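Facilities and Wardrobe Support
Ticket 218 – Belts separating from denim shorts during storage and issue
Site: Mosum
Raised by: Radka Mladenović, Wardrobe Stores
Assigned to: Rok Vukčević, Garment Care
Priority: 3
Status: Closed
Opened: May 30, 2025

Summary of the fault

Wardrobe Stores reports that denim shorts issued with a fabric belt are reaching the fitting rooms with the belt partly out of its loops, or with no belt at all. The garments affected belong to the Tondora summer hire stock. Belts have been found at the bottom of storage crates and in the returns bin, and it is not always possible to say which pair of shorts they were issued with. In one case a garment was sent out with a belt that was too short to fasten.

The stock list shows 19 pairs of shorts in this group. Each has a belt entered under the same stock number as the garment, so a missing belt places the whole entry on hold until it is found or replaced.

First response – Garment Care

The ticket has been accepted. Before any change is made to the storage method, Stores is asked to confirm the following points:

Whether the belts are threaded before or after the shorts are folded.
Whether the shorts are stored flat, folded or on clip hangers.
Whether the same belt is kept with the same garment after washing.

Stores is also asked not to pin the belts to the waistband in the meantime. Pin holes were noted on returned items last season and the hirer was charged for them in error.

Reply – Wardrobe Stores

The shorts are folded once down the centre and laid in crates. The belts are threaded after folding where time allows. On busy mornings they are rolled and placed on top of the garment. All belts are removed for washing and collected in a mesh bag. They are not marked, and staff match them by eye when the wash is returned.

The crates are the grey ones supplied under the Flisa order and are shared with shirts and light jackets. It has been suggested that the belts slide out when a crate is tipped for unloading. Stores would agree with this, although it does not explain the belts found in the returns bin.

Diagnosis

Two separate faults have been identified.

The first concerns threading. When the shorts are already folded, only the loops on the outer side can be reached without disturbing the fold. The belt is then held by two or three loops at most and will work free with very little handling. A rolled belt placed on top of the garment is not held at all.

The second concerns matching. Belts taken off for washing are returned without any link to the shorts they came from. The belts in this stock were bought at different times and vary in length. A replacement chosen by eye may look correct and still fail to fasten.

The tipping of crates makes both faults worse. It is not considered to be the cause of either.

Action taken

A trial method was agreed with Stores and tested on the preparation tables. The shorts are laid out flat before any folding takes place, back side up, with the legs straight and the waistband smoothed by hand. The belt is laid across the garment first, so that its length can be judged and any twist removed. One part of the belt is held down against the denim while the free end is drawn out to the side. Only then is it passed through the loops, beginning at the centre back and working outwards in each direction.

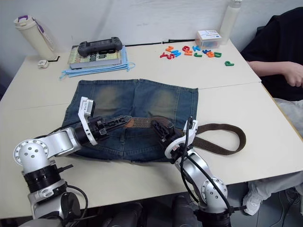 Staff should take care with the surplus length. If it is pushed under the shorts it leaves a ridge once the garment has been stacked, and the ridge is slow to press out of heavy denim. It should be left lying flat to one side until threading is complete, then turned back on itself and tucked beneath the waistband.

Where the leg openings are frayed, the edges must not be trimmed or pulled straight. The fraying is part of the finish and is recorded as such on the hire sheet. Loose threads longer than a finger may be cut, but no others.

Result of first trial

The method was applied to the full group and the crates were unloaded in the usual way. All belts remained in place with three exceptions. On inspection, those three had been threaded through the front loops only. The member of staff concerned had not been present when the method was explained, and the point has since been covered.

Comment – Wardrobe Stores

The trial has been helpful and the shorts are quicker to check at issue. Stores wishes to record one difficulty. The join between the two preparation tables runs across the working surface, and a buckle or belt end can catch in it when drawn over. Could a cover be provided?

Reply – Garment Care

A cotton table cover has been requested from Đorđević under the existing account. Until it is delivered, staff should lift the belt over the join and not drag it. The tables should also be checked at the start of each session, as they tend to drift apart when leaned on. A gap wide enough to take a coin is wide enough to mark a belt.

Marking of belts

Each belt is to be given a small cloth label sewn to the inner face, carrying the last digits of the stock number of its shorts. Iron-on labels should not be used on woven fabric, as the glue shows through on the lighter shades. The stores system holds 3000 printed labels left over from the linen marking work – these are blank on one side and may be used up before more are ordered.

Belts will continue to be removed for washing. They are to be placed in the mesh bag fastened end to end, and matched by label on return. Any belt without a label is to be set aside and not issued.

Second check

A further check was made after one complete cycle of issue, return, washing and storage. No belts were missing. One label had come away at a corner and was sewn down again. The two belts previously found in the returns bin have been measured, labelled and put back with garments of the right waist size, and the stock entries have been taken off hold.

Outstanding items

The table cover has not yet arrived. This is being followed up under the purchase request and does not prevent closure of the ticket.

The short belt sent out in error has been returned by the hirer. Stores has asked whether it can be used with the children's stock. Garment Care has no objection, provided that it is entered under a new number.

Closure note

Ticket closed by Rok Vukčević with the agreement of Radka Mladenović. The threading method has been added to the preparation sheet kept at the tables, after the section on pressing. Should belts become separated again, please reopen this ticket and state the stock number of the shorts, the number on the belt label and whether the garment had been washed since it was last issued.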